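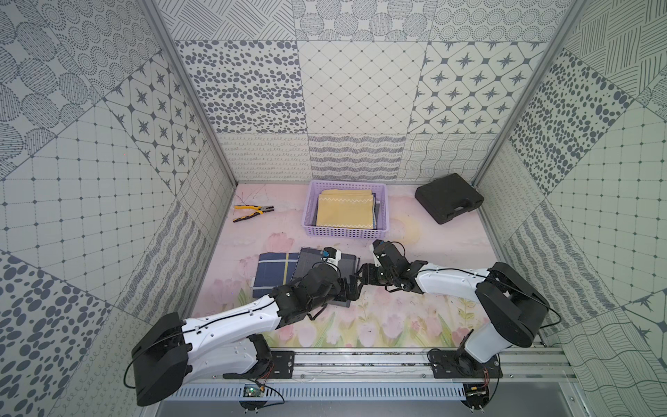 Kumarasinghe wrote, June 2023:

> The Odberg fingers won on cloth and I don't see why we keep
> arguing. Same arms, same rail, same towels, and they got the
> top layer more often than the Prikska pads did. I'd order a
> second pair now and be done with it before August. The pads
> are 200 a set and wear out, the Odbergs are 855 and don't.
>
> The wrist camera is also a clear improvement over the overhead
> one. With the overhead view you lose the edge as soon as the
> two grippers get close together. I would drop the overhead
> camera altogether and simplify the mount.

I read the log twice before answering, and I don't think it says that.

First, the grasp count. The Prikska runs were all done before the controller update and the Odberg runs were all done after it. The update changed the closing speed and the force cutoff. So we compared old pads on old firmware with new fingers on new firmware and gave the fingers all the credit. Maybe they deserve it. I would like to see the pads get one session on the current firmware with nothing else touched, including the gains.

Second, "got the top layer" is being scored by whoever is sitting at the keyboard. I went through the Odberg recordings and found 8 grasps marked good where the finger had hold of two layers and the lower one slid out during the lift. That's a drop that happened to go our way. If the cloth underneath had been the rubber-backed kind it would have come up too. Please score at the moment of closing and again at the top of the lift, in separate columns.

Third, "don't wear out". We have had them a few weeks. The maker's page says so, and the maker also sells them. The pads do wear, I've changed enough of them, but it's a two-minute job and a worn pad fails slowly, so you see it coming. I have no idea how a worn Odberg fails, and neither does anyone else here.

On price: 855 is for the pair without the adapter plates. With plates the quote I got was 970. Against pads at 200 that's a lot of pads.

Now the camera. I agree the wrist view is better for finding an edge once you're close. I don't agree that it replaces anything. When the gripper is right down over a dark cloth the wrist camera sees dark cloth, and the planner starts inventing folds. Look at the gray towel runs against the striped one. The stripes give it something to hold on to. Plain fabric doesn't, and most of what Furnitico wants handled is plain. I'd keep the overhead view for deciding where to go and use the wrist for the last bit, and if that means two calibrations, fine, we do two calibrations.

The cable loops bother me more than either question. With both arms reaching in to the middle there isn't much slack to play with, and a tug on the camera lead looks just like a bad calibration in the data. I'd like to rule that out before we blame or praise a lens. Has anyone checked whether the bad frames line up with the long reaches?

So, no to the second pair for now. Pads on current firmware, same cloths in the same order, two score columns, both cameras recording. If the Odbergs are still ahead after that I'll sign the order myself and stop complaining on the list.

Also, which version of the score script is the current one? I have two and they disagree on what a retry is.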